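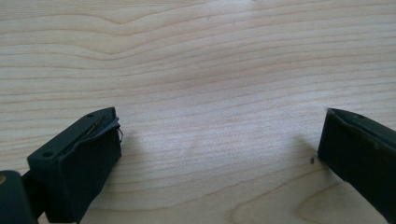 Tanotbridge Language Archive: progress to August

Cataloguing of the Moser recordings is complete. The set holds 1,141 entries in the two river dialects, of which 71 still lack a speaker name. Elders in Breneo have reviewed the place-name list and returned corrections to the spelling of long vowels.
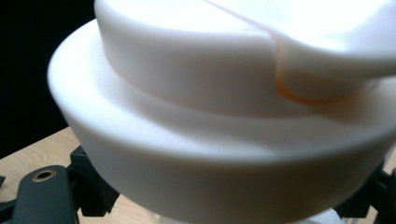
Remaining work

Transcription at Skondov is behind schedule. Eleven tapes are untranscribed, and the labour budget for them is unspent. We ask to carry it forward. 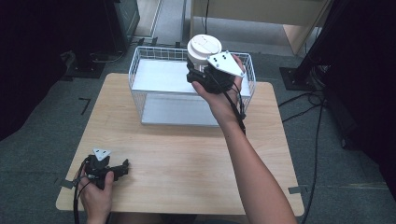 Imani Brannigan asks that kinship terms stay closed to the public until the families have agreed on access.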